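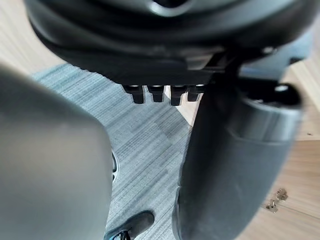
写真提供:Gerkoser 床材資料室

第3章 タイルカーペットの敷き込みと目地の手入れ

改訂:2022年8月16日
対象:Kustard シリーズ(灰青の横縞)、Fumard 見切り材

この章は、縞柄のタイルカーペットを部屋に敷き、木の床や木の建具と気まずくならないように納めるまでの手順です。下地の点検は第2章で済んでいるものとします。第2章を飛ばして来られた方は、いまのうちにお戻りください。糊を塗ってから戻る方が毎年いらっしゃいます。

3-1 始める前に

1. 箱を開け、タイルを敷く部屋に運び入れて一晩置きます。積んだままで構いませんが、立てかけないでください。反ります。
2. 全部の箱のロット番号を見比べます。番号が違うと、同じ「灰青」でも微妙に別の灰青です。倉庫の明かりでは見分けがつかず、敷き終えた翌朝の日差しではっきり見分けがつきます。
3. 裏面の矢印を確かめます。矢印は毛の向きを示すもので、飾りとして印刷したものではありません。
4. 床の掃除をします。砂粒ひとつでも、上を歩くと足の裏が見つけ出します。

注:ロットが混ざってしまった場合は、家具の下になる場所に少数派を回します。家具を動かさない決意が必要です。

3-2 基準線を引く

1. 部屋の幅を、手前、中央、奥で測ります。三つの値が一致したら測り直してください。おそらく巻尺を読み違えています。
2. いちばん短い値を採用します。以下では幅 2375 mm の部屋として説明します。
3. 幅の中心に墨を打ちます。端に残る切り物が指の幅より細くなるときは、基準線をタイル半枚分ずらします。細い切り物は壁際で必ずめくれ、掃除機がそれを楽しみにしています。
4. 出入り口から 1000 mm 入ったところに、基準線と直角の線を引きます。最初の一枚はこの交点に置きます。
5. 直角を大矩で確かめます。目測に自信のある方も、ここは道具に花を持たせてください。

3-3 縞の向きを決める

縞柄には流し貼り(同じ向きに揃える)と市松貼り(一枚ごとに向きを変える)があります。流し貼りは目地が目立ちにくく、一枚だけ向きを間違えたときは非常に目立ちます。市松貼りはその逆で、間違いに寛容ですが、見る人を選びます。

1. 糊を塗る前に、まとまった広さを仮置きします。
2. 入口に立って眺め、しゃがんで眺め、もう一度入口から眺めます。
3. 家族や同僚の意見を聞く場合は、この段階で締め切ります。

注意:縞を隣のタイルとぴたりとつなげようとしないでください。Kustard の縞は一枚ごとに出方が異なり、つながるようには織られていません。半日かけて合う相手を探したお客様から丁重なお手紙をいただいたことがあります。

3-4 貼り込み

1. ピールアップ接着剤を、櫛目の浅いローラーで薄くのばします。量に迷ったら少ないほうを選びます。
2. 糊が透明になるまで待ちます。室温にもよりますが、目安は約 30 分です。白いうちに貼ると、乾くまでのあいだタイルが思い思いの方向へ旅に出ます。
3. 交点から階段状に広げます。一直線に並べていくと、小さなずれが最後の列で大きな顔をします。
4. 隣のタイルに軽く当て、毛を目地に挟まないように真上から下ろします。滑らせないでください。
5. 目地を指の腹でなで、挟まった毛を起こします。
6. 数列ごとに基準線へ目をやります。線が見当たらないときは、もう踏んでいます。
7. 全面にローラーをかけ、縦横一度ずつ往復します。

警告:作業中は換気してください。カッターの替え刃は上着のポケットに入れず、専用ケースに戻します。

3-5 木部との取り合い

淡い色の木部と灰青のカーペットは相性のよい組み合わせです。ただし境目の処理が雑だと、両方が相手のせいにします。

1. 木の床と接する側には、Fumard 見切り材を先に固定します。
2. タイルを裏返し、裏面から切ります。刃は一度目で筋をつけ、二度目で切り離します。一度で切り抜こうとすると曲がります。
3. 切り口は壁側または見切り材の溝に向けます。工場で裁った辺のほうが、誰が切った辺よりまっすぐです。
4. 木の脚や扉が床に近い場合は、開け閉めして毛に擦れないか確かめます。擦れるときは扉の金具を調整してください。毛を刈って解決しようとした例がありますが、毛は刈った形をいつまでも覚えています。
5. 木部についた糊は、固まる前に水を固く絞った布で拭き取ります。

3-6 敷いたあと

1. 糊が落ち着くまで、キャスター付きの家具は載せないでください。載せるなら合板を渡し、その上を動かします。
2. 最初の 14 日間は洗剤を使わず、掃除機だけで手入れします。この時期は遊び毛が出ます。故障ではなく身づくろいです。
3. 目地の浮きを見つけたら、該当の一枚を剥がし、裏の糊とごみを確かめて貼り直します。重い本を載せて祈る方法は、本をどけるまで有効です。
4. 飲み物をこぼしたら、乾いた布で押さえて吸い取ります。こすると縞が一本増えます。
5. 予備のタイルは平らに重ね、箱にロット番号を書いて保管します。年末の大掃除で処分されやすい品物ですので、12月に入る前に箱の目立つ面へ「捨てるな」と書き添えておくことをお勧めします。

注:予備と交換した一枚は、しばらく周囲より色が濃く見えます。日当たりのよい部屋では、前から敷いてある目立たない場所のタイルと入れ替え、新しいものをその跡に納めると違和感が減ります。

3-7 こんなときは

目地が線になって見える
毛が寝ている可能性があります。目地に沿って柔らかいブラシをかけます。それでも斜めから光が当たると、薄い格子が見えることがあります。タイルカーペットですので、そこはご容赦ください。

縞が途中から傾いて見える
基準線まで戻って確かめます。線が正しく、タイルも線に沿っているなら、傾いているのは壁です。壁の補正は本書では扱いません。

角がひとつだけ反る
裏返して平らな場所に一晩置き、翌日貼り直します。同じ角がまた反るようなら予備と交換します。

接着剤が足りなくなった
Sandhu の小缶を継ぎ足しに使えます。缶の種類が「ピールアップ形」であることを確かめてから開けてください。強力形で貼ると、次に剥がす人があなたの名前を調べ始めます。

見切り材の寸法表は第4章にあります。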